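Rornow Press Safety Network
Minutes of the February meeting of the working group

Place: upstairs room, Gunawan building, Trirnville
Start: 10.05

Present: Jintana Chaiyaporn (chair), Boonmee Thongsuk (field training), Duangjai Khamphan (insurance and money matters), Kamonchanok Boonchu (member contact), Jintana Klinhom (minutes)
Apologies: none received

As two members have the same first name, they are written in these minutes as JC and JK.

1. Minutes of the previous meeting

The minutes were read and accepted with one correction. Under item 4 it was written that the Tusska desk had refused to share its list of local drivers. Boonmee Thongsuk explained that the desk had asked for more time and had not refused. JK will correct the text and send it again.

2. Reporters held at the northern crossing

JC gave the news on the two freelance reporters who were stopped at the crossing in the week after our last meeting. Both were released after one night. Their telephones were returned but the memory cards were not. One of them has asked the network to write a letter to the border office, and the other prefers that his name is not used in any paper.

There was a long discussion about the letter. Kamonchanok Boonchu was of the opinion that a letter with only one name looks weak, and that we should wait until the second reporter has decided. Duangjai Khamphan did not agree. She said that the cards may be erased or lost if we wait, and the reporter who asked for help should receive it. JC proposed to send the letter now, with one name, and to say in it that the network knows of other cases without giving any detail. This was agreed by four to one. Kamonchanok Boonchu asked that her vote against is written down.

Boonmee Thongsuk reminded the group that the legal adviser must see the letter before it leaves the office. The last one was sent without this and we had to send a second letter to explain the first.

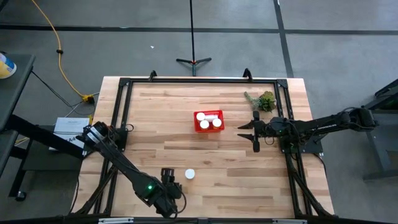 3. Safety training for freelancers

Boonmee Thongsuk reported on the first aid and checkpoint course. Since the beginning of the programme 108 people have put their names down and 101 have finished both days. Of the seven who did not finish, five were called away for work and have asked for a new place. The other two did not answer.

The trainer is satisfied with the first day. The second day is too full. The part about crossing a checkpoint in a shared car comes at the end, when the people are tired, and several wrote this on the evaluation form. It was agreed to move that part to the morning and to shorten the talk about the history of the network. JC said she gives this talk herself and has no objection.

A question was raised about photographers. They work closer to the event than the writers, and some of them said the course is made for people who can stay in the car. Boonmee Thongsuk will ask two photographers who were on the last course to help him with a new exercise. He would like to have it before the next group starts.

JK asked if the course could be given in a second language. At the moment the drivers and interpreters follow it with help from a neighbour in the group, and she thinks this is not good enough for people who take the same risk. All present agreed on the principle. The cost is not known. Boonmee Thongsuk will ask for a price for translating the handbook only, as a first step.

4. Vests and helmets

The store holds enough helmets for the present requests. The vests are the problem, as three of them are past the date on the label and must not be lent any more. Duangjai Khamphan has spoken with the supplier, who can deliver after five weeks but wants the full payment before. She is not happy with this condition and will try once more.

Kamonchanok Boonchu told the group that one vest is still with a member who left the country in the autumn. She has written to him two times. It was decided that she writes a third time, and that after this the vest is taken off the list.

A new rule for lending was agreed. The borrower signs for the vest and the helmet separately and gives the name of an editor or another contact person who knows where he or she is going. Members without an editor may give the name of another member.
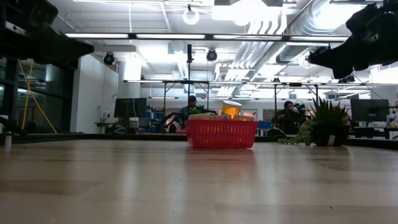 Table with red basket, Trirnville

5. Money

Duangjai Khamphan presented the figures. The emergency fund stands at 3,465. From this, 500 is promised to the family of the injured cameraman for the travel to the hospital, and it will be paid when the bank details are confirmed. No other payments are open.

She warned that the fund is almost the same as last year but that the requests are larger. A night in a hotel near the front has become much more expensive, and the drivers ask to be paid for the waiting days also. JC finds that request fair. It was decided to pay waiting days up to a maximum of three, and to look at this again in the summer.

The group insurance was discussed shortly. The present policy does not cover a member who enters an area after an order to leave was given. Many members do not know this. Kamonchanok Boonchu will put it in the next letter to members, at the top and in simple words.

6. Telephone tree

The test of the telephone tree was done in the evening after 19.00. Most members answered within the hour. The Tusska branch was slow, because the first person on the list had changed her number and the second was working. JK will make a new list with two first contacts for each branch. Members who change their number are asked to tell Kamonchanok Boonchu on the same day.

7. Any other business

Boonmee Thongsuk asked if the network will make a statement on the new accreditation rules. JC has read only the short version and wants to read the full text before she says anything in public. The item goes to the next agenda.

JK asked to be replaced for the minutes at the next meeting because she will be travelling. Duangjai Khamphan will write them.

Actions

JC: letter to the border office, after the legal adviser has read it
Boonmee Thongsuk: new order for day two, exercise for photographers, price for the translation
Duangjai Khamphan: vest supplier, payment to the family
Kamonchanok Boonchu: missing vest, insurance text for the letter to members
JK: correction of the previous minutes, new telephone list

The meeting was closed at 12.20. The date of the next meeting will be sent by message.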